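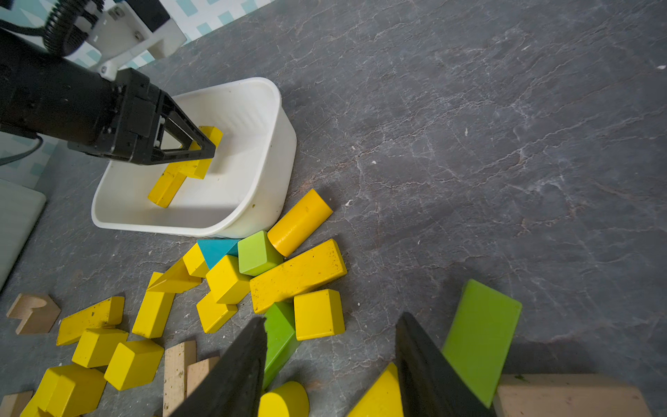 Speaker notes: Handling rules for shared floor cells
Senad Angelovski, Letcombe
Wednesday, April 17, 2019

Start with the title slide. Say who I am, then go straight in.

The rules we use at Letcombe fit on one sheet. The first draft ran to 19 pages and people signed it without reading it. We cut it down in November. Today I cover the four rules that get broken most.

Rule 1. One object per grasp. If the fingers close on two pieces, open, back off, try again. Don't carry both and sort it out over the bin. The log counts that as one pick and the count is wrong for the rest of the session.

Rule 2. Lower, then release. Fingers go below the rim before they open. Dropping from above is faster and it chips the pieces. Dratholm found the same thing on their line and wrote it into their procedure before we did.

Rule 3. Leave the pile alone. Operators like to spread the pieces out before a run so every pick is easy. Then the data has nothing in it but easy picks. Tip them out, step back, start. Pieces may lean on each other or lie partly under each other.

(Pause. Somebody usually asks about pieces that can't be reached. Answer: log it as unreachable, move on, don't nudge it by hand while the arm is live.)
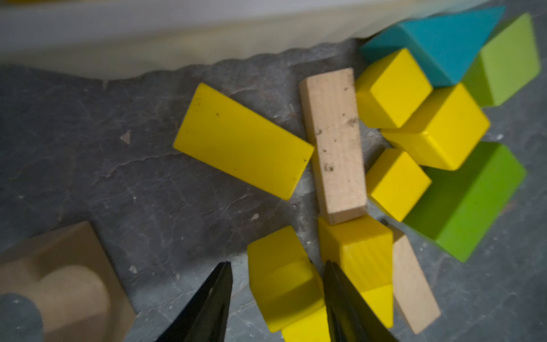
Jirnunar Proceedings, Vol. 9, p. 489

Leave this slide up while talking about approach. The yellow cube between the fingers is a fair pick. The upright plank is harder, with a yellow block against its lower end. The rule is to take the free piece first and come back for the one in contact. The large green block on the right has other pieces on top of part of it, so those go before it does.

Rule 4. Stop means stop. Anyone in the room can call it. The operator opens nothing and moves nothing until the arm has been checked. We had an argument with the Midtbø group about whether to let the arm finish its motion first. We say no. They have since changed theirs to match.

Numbers, if there is time: 1592 picks logged under the short rules. I am not going to compare that to the older set, the logging was different.

Housekeeping points, read quickly:
Sweep the floor between sessions. Chips and grit end up under the pieces.
Check finger tips and bracket bolts before power on.
Cables clear of the bin.
Write your initials on the sheet. Full name is fine too.

Questions. The sheet is on the table by the door.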